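3.2 Portion size and table setting

The second part of the survey dealt with what people eat before they leave the house, and with how the meal is laid out. Gavalas and Zervas argued in an earlier study that the size of a breakfast is set less by hunger than by the time left before work. We wanted to see if this held in Luvar, where most shops open late and a good share of the working population walks to work.

A total of 501 households were sent the questionnaire in June, and 263 returned it with every page filled in. Households were asked to keep a diary for 15 days and to write down each item eaten before midday, the room it was eaten in and whether anyone else was at the table. Coffee and tea were entered on a separate sheet. Diaries with more than four missing days were left out of the analysis of portions but kept for the analysis of company.

Baked goods were the hardest group to code. Respondents used the same word for a plain roll and a filled one, and several wrote only the name of the bakery. Manolakis went through these entries by hand and sorted them into bread, plain pastry and filled pastry. A single plain pastry on a plate, as in Figure 4, was coded as one portion whatever its weight. Butter and jam were counted only where the diary named them.

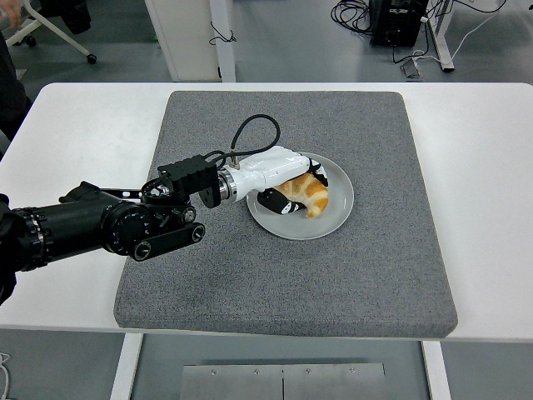
Figure 4. Single plain pastry (croissant) served on a plate: one portion.

The coding of portions by item has a known weakness. A large loaf slice and a thin one count the same, and older respondents tended to cut their bread thinner. We tried weighing in a small pilot in Hullura, but people changed what they ate once a scale was in the kitchen – some gave up second helpings altogether – and the idea was dropped.

Company at the table mattered more than we had expected. People who ate with at least one other person sat down for longer and were more likely to use a plate. Those who ate alone often did so standing, and their diaries contain many entries such as "half a roll, by the sink". Gkikas found much the same pattern in her interviews in Psarras, although her respondents were mostly retired.

Differences between weekdays and weekends are taken up in the next section, together with the question of meals bought on the way to work.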